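Solange Després: "Lavar é fácil, o difícil é secar"

Conversa apanhada entre duas máquinas, num domingo de manhã. Solange Després não pára quieta, por isso o gravador também não. Abriu a Kukent há 7 anos, lavandaria de bairro, porta para a rua, quatro bancos e uma planta que já viu melhores dias. Antes disso, contabilidade. "Números de manhã à noite. Um dia pedi as contas a mim própria e fui-me embora."

Porquê uma lavandaria? Ri-se. "Porque chovia." Explica-se melhor: em Nondavano chove de outubro até à primavera, os prédios da zona são antigos, as casas pequenas, ninguém tem onde estender. "Eu tinha a roupa pendurada nas portas. A casa cheirava a pano húmido. Pensei, não posso ser só eu."

Não era. No primeiro inverno teve fila à porta. No segundo subiu a renda e quase fechou. "Sessenta e um clientes assinaram uma carta ao senhorio. Sessenta e um! Guardei a carta, está lá em casa, numa moldura." O senhorio recuou um bocado. Só um bocado.

Falamos de roupa, claro. Toda a gente lhe pergunta a mesma coisa, diz ela: porque é que encolheu. "É o calor, quase sempre. As pessoas têm pressa e põem tudo no máximo. Algodão grosso aguenta, uma camisola de lã não aguenta nada." E as toalhas? "Sem amaciador. Digo isto todos os dias e todos os dias me olham de lado."

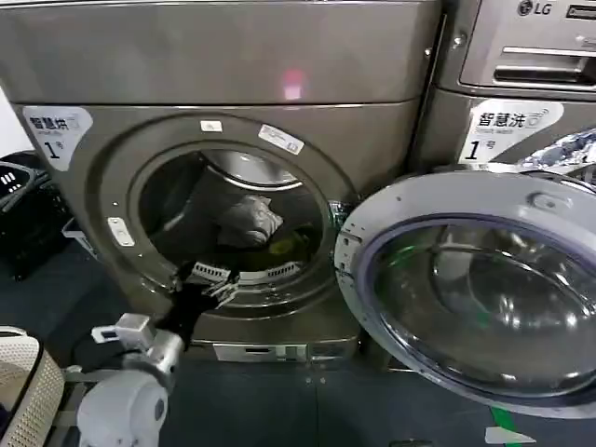

Outro erro, encher demais. "A roupa precisa de espaço para cair. Se não cai, não seca, fica ali às voltas feita uma bola." Levanta-se a meio da frase, vai dar troco a um rapaz, volta. "Onde é que eu ia?" Ia nas bolas. "Ah. Pois. E os bolsos, escreva aí os bolsos. Lenços de papel são a minha desgraça."

O dinheiro é assunto menos alegre. A conta da luz no mês passado trouxe mais 200 euros do que o costume, e ela não quis mexer nos preços. Fez outra coisa, um horário mais barato ao fim da noite, depois das dez. Pegou. "Vêm os enfermeiros, vem o pessoal do restaurante Suwannarat, trazem-me sopa. Às vezes fico só por causa da sopa."

Já lhe propuseram vender. A Furnlow, que tem lojas noutras cidades, telefonou duas vezes. À segunda nem deixou acabar. "Queriam tirar os bancos. Para quê uma lavandaria sem bancos? As pessoas esperam em pé?"

Planos tem, mas poucos. Arranjar o toldo. Uma prateleira para troca de livros, que a clientela anda a pedir há que tempos. Férias, talvez, se a irmã puder ficar com a chave. "Uma semana. Sem passar a ferro."

E em casa, como é que seca a roupa agora? Encolhe os ombros. "Nas portas, como toda agente."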